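Min read: 2

Print | E-mail this entry

July 28, 2024

Spent the afternoon on the equipment list for next year. Angelica Maglaya wants it before the week is out, and I would like to hand her something she can sign without sending it back. Last January we ordered in a hurry and paid for it in shipping.

First question is grippers. Kiltico sells replacement fingers in packs of two and we go through them faster than I planned. The cleaver is hard on them - a wide blade on a dark handle wants to twist. I put down four packs.

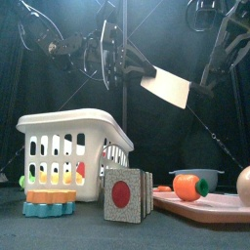
The arms themselves can go another year. I asked Sorka for a price on a new pair anyway, so we have it on file. They quoted 1265 for the service plan alone, parts extra. Angelica will say no and I think she is right. I'd sooner put the money into spare motors and keep a set on the shelf.

Cables are cheap and I always forget them. Added a line for cables, a line for screws, a line for tape.

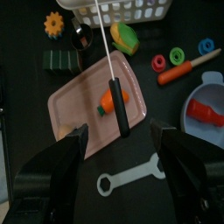 Then the wrist cameras. Yap has them at 90 each and Eltus at 49. The Eltus one is lighter, but the mount is different and we would have to make an adapter. I wrote down both and marked Yap as first choice. If the total comes out too high, that is the line I'll change.

Toys are their own line this year. I used to buy them out of petty cash and lose the receipts. The toy food and the tools all come from ordinary stores, so there is no quote to attach, just a guess. I would like a second toy wrench and some more rings. Nothing for trays or baskets.

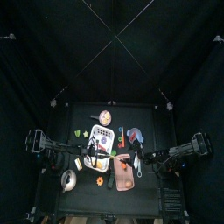
Still to settle is whether we plan for a second table. It would need its own frame, curtain and lights, and two more arms, so it is really a separate budget. I'll write it up on one page and keep it apart from the main list - if they go in together, both will get cut.

Need to call Kiltico in the morning about delivery times. Also ask Sorka if the quote holds past the summer. Stopped at nearly seven and had soup.

Contact | Copyright 2024 | Back to top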